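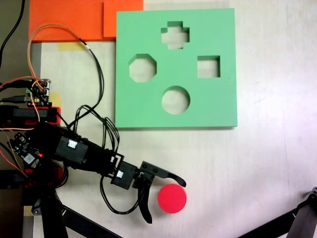
*Page last changed: November*

# About us

Hello, and thanks for clicking through to the boring page! I run Fulcombe Toy Library, out of one long room behind the old Hoko bakery, and I've been at it long enough that I now sort my own cutlery drawer by shape.

We lend toys to families with little kids. Mostly puzzles, stackers, threading sets and shape sorters, with a few ride-ons out the back when the weather's good. A yearly membership is $75, you can borrow three things at a time, and loans run for 20 days. If you need a bit longer just tell me (a text is fine, a shout across the car park is also fine).

Shape sorters are my favourites and I'll happily bore you about them. The green board with the plus, the octagon, the square and the circle is a lovely one to begin with. Four holes is plenty for a toddler. I usually put the round block out first on its own, since a circle goes in whichever way you turn it, and the kid gets a win before the plus comes along and ruins everybody's morning. The octagon is sneaky too – plenty of grown-ups have tried to shove it in the round hole while chatting to me, and I say nothing.

When something comes back it gets wiped down, checked over and put back together as a full set. If a piece has gone missing, please own up! I'd much rather know on the day than find out from the next family. I keep a tub of orphan blocks and there's a fair chance I can match the colour, or near enough. 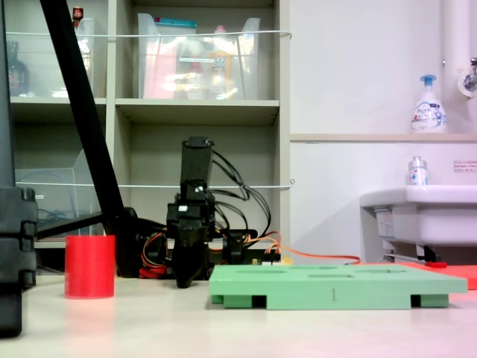 The other half of what we do is the Sunday play morning. Doors open at 9.30, mums, dads, grandparents and whoever else are welcome, and you don't have to be a member to come and have a go. I put toys out on the tables and leave them there, no program, no singing unless somebody starts it. Bring a hat and some morning tea to share if you can manage it.

Quite a lot of our wooden puzzles came from Vukčević, a little workshop that closed down and let us have the leftover stock for next to nothing, and the catalogue runs on a program called Kudine which I've nearly learnt to use. At last stocktake it reckoned we'd made 3169 loans. I was pretty chuffed with that.

To join, come by on a Sunday with something that has your address on it. Parking's behind the bakery, and the side gate sticks, so give it a decent push.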